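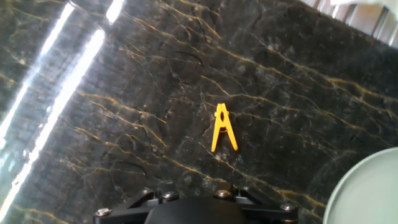
By Khang Cù

Cadwaladr has approved the purchase of 14 robot arms with grippers for its skills training centers, the company confirmed in October. The order will be placed with Plavau, which was selected over one other bidder after a review that began in the spring.

The arms are intended for courses in handling small household items. Trainees will set up and supervise tasks on ordinary kitchen and laundry objects, such as a plastic clothespin on a polished stone surface with a plate close by. The company said that items of this kind had been a deciding factor in the review, as grippers sized for cartons had performed poorly with them in earlier courses.

Under the terms of the agreement, Plavau will supply the arms, the grippers and a camera for each wrist. Installation is included in the price. Work surfaces are excluded and will be bought separately by each center from its own operating budget. Centers may keep their existing counters and tables if these pass a stability check.

The total value of the contract was not disclosed. According to a planning document circulated to center managers, the annual service charge has been set at $1,229 per arm, with replacement gripper fingers billed at $753 per set. Managers have been told to budget for two sets per arm in the first year. The document notes that finger wear was the largest unplanned cost under the previous equipment lease, which expired last year and was not renewed.

Cevell, the software supplier already used by the centers, will provide the control program under its current license. No additional software spending is foreseen for the present budget period. A request for a second program that would allow remote supervision was deferred and will be considered again when the next budget is drawn up.

Delivery will take place in two stages. The center at Podel is to receive the first arms and will run them for a full course before the remaining units are released. Acceptance at Podel will be based on a fixed list of objects, to be handled under the lighting normally used in the training rooms. Glare from polished surfaces was raised by instructors during the review, and the list therefore includes tests on both matte and glossy materials.

Should the first units fail to meet the agreed standard, Cadwaladr may cancel the second stage without penalty. Plavau would in that case remain responsible for servicing the arms already installed.

Center managers have been asked to submit floor plans and electrical requirements before the order is finalized. Course fees will remain unchanged for trainees who have already enrolled.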